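To: Room Users list
From: Hsiu-ying Shih, Facilities and Shared Spaces
Date: 01/01/2024
Subject: Re: Storage cabinet in Room 163

Dear colleagues,

Thank you to all who responded to the message from Giang Diệp, which is quoted below for those who joined the list after it was sent. This reply sets out the arrangements for the storage cabinet in Room 163 and the floor and table beside it. They apply to every group with a booking in the room, including the Workska and Zakel project groups.

Giang Diệp wrote:

> Dear all,
>
> Our group is moving its supplies out of the corridor closet and has been told that it may use the cabinet in Room 163. Before we bring anything over, could someone confirm which side is available? Pin-yu Kuo believes that the lower compartment on the left is free, but the inventory sheet on the shared drive still lists it as assigned to Bovholm. We would also like to know whether bins may be kept on the white top, and who holds the key to the right side.
>
> With thanks,
> Giang

The inventory sheet is out of date. The Bovholm assignment ended in December and the line has been removed. The position on the left side is now as follows: the blue bin stays on the upper shelf, and the compartment beneath it is open for assignment. 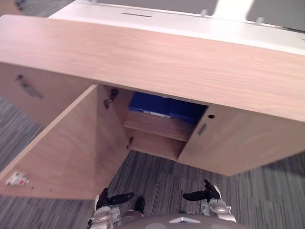
Cabinet, left door open: blue bin on the upper shelf, lower compartment empty.

Giang's group may have the lower compartment with effect from the date of this message. Please use bins that fit fully behind the door. The door should close without being pushed against the contents, and it should be left closed at the end of each booking. Any bin placed in the cabinet must carry a label on its front edge with the name of the group and an extension number.

The white top is to be kept free of stored supplies. Materials in use during a booking may be set down there and must be cleared before departure.

The right side remains locked. The key is held by Lorna Dalgleish at extension 367. Requests for access should be made two working days ahead, and the key is to be returned to her in person.

The sticker at the bottom of the left door is coming loose from handling and will be replaced. Please do not peel it off or write on it.

With regard to the carpet, the gray striped tiles were cleaned in December. Chairs and carts should be lifted over the seams, as dragging raises the edges. Spills should be reported on the same day by reply to this list. The light wood table is to stay in its present position. 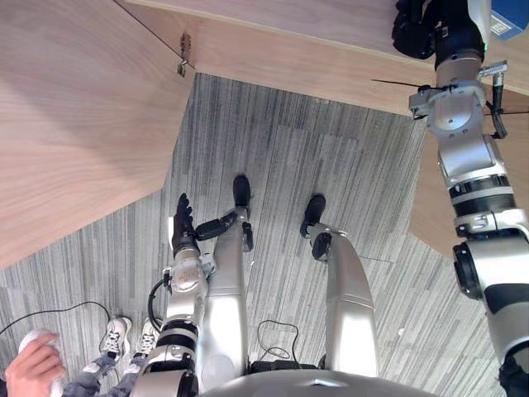

Labels and bins

Label strips are available from Feng-yi Yu. They are white and should be completed in black ink. Groups that have been using handwritten tape are asked to change over by the end of the month. A bin found without a label will be moved to the Facilities office and held there until claimed.

New bins may be ordered through the Yeh catalog on the usual form. We ask that groups order blue, so that the cabinet bins can be told apart from the recycling containers in the corridor.
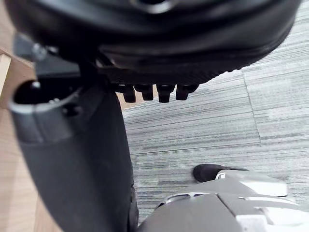

Room 163.

Each group may hold a maximum of two bins in the room. Where more space is required, please write to me directly with a short statement of what is to be stored and for how long. Food, batteries and liquids are not accepted. 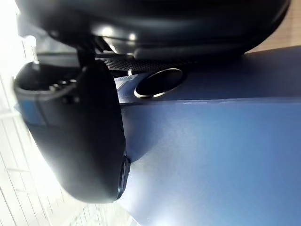 Room 163, close view of a blue surface.

The revised inventory sheet is on the shared drive under the room number. Corrections should be sent to Pin-yu Kuo, who maintains it.

Sincerely,
Hsiu-ying Shih
Facilities and Shared Spaces

To leave this list, write to the list owner with the word "remove" in the subject line.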